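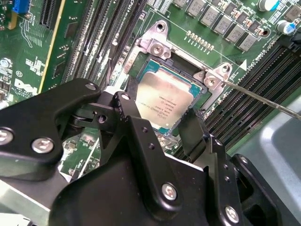
Xeon in its socket on a green Dell board.

Home | Ask | Browse topics | Members | Help

Is an old office tower worth buying for a home file server?

Posted by katomano_shed

A surplus place near me, Brullura, is selling ex-office towers for $136 each. The ad says "server grade" and "will run for years", which I take with a grain of salt. I want something in the hallway cupboard to hold family photos and back up two laptops. My brother-in-law reckons it'll pay for itself against an online storage plan. I've done that sum three times and got three different answers.

Is a ten-year-old tower sensible for this, or am I buying someone else's e-waste? I have no need for a fast machine.

goneo_nights

Go for it. I bought one from a school clear-out and it's been great. Heaps of room inside for drives, parts are cheap, never missed a beat. Just put a big drive in and forget about it.

dustfilter

I wouldn't "just forget about it". Here are the things the seller won't put in the ad.

Power first. Get a plug-in meter and measure the thing idling before you believe any claim about savings. Mine ran day and night and used 738 kWh in a year. Look at what you pay per unit and do the multiplication. A small low-power box would have cost more up front, and I suspect I'd be ahead by now.

"Server grade" means nothing by itself. Ask for the exact processor and board model, whether the memory is the error-correcting kind, and how many hours are on any drive that's included. If they can't tell you, assume the drive is on its way out and price in a new one.
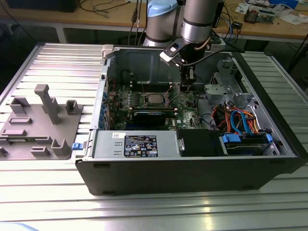 Side panel off, case lying flat. Black card with the blue stripe is the graphics card.

Take the side off before you hand over money. A seller who won't let you is telling you something. Have a look for fat or leaking capacitors, and check how many drive bays there are — big cases don't always have many. If there's a graphics card and the board can start without one, pull it out and save a bit of power.

Also, one box in a cupboard is one copy. If the photos matter, you need a second copy at somebody else's place. I don't care what the ad says about reliability.
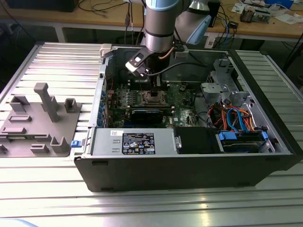

Things I'd check before paying

- Any socket or slot that's empty when the ad says it's full. "Complete" is a flexible word.
- The label on the power supply. Some office brands use odd plugs, so a standard replacement may not fit.
- Whether it starts by itself after a blackout. It's a setting, usually, but not on every board.
- Noise. Listen to it in a quiet room, not in a warehouse.
- Returns. Brullura gave me 11 days, and only for store credit.

zaidi_flat4

Agree on the power meter. Not so sure about the low-power boxes though, the ones I looked at claimed up to 1000 hours between restarts as if that was a selling point. It's about six weeks. I went with an old tower in the end and switch it on only for backups, so the power bill barely comes into it. Cupboard does get warm — leave the door open.

Last updated February 2, 2018

Contact us | Copyright the site and its members | Back to top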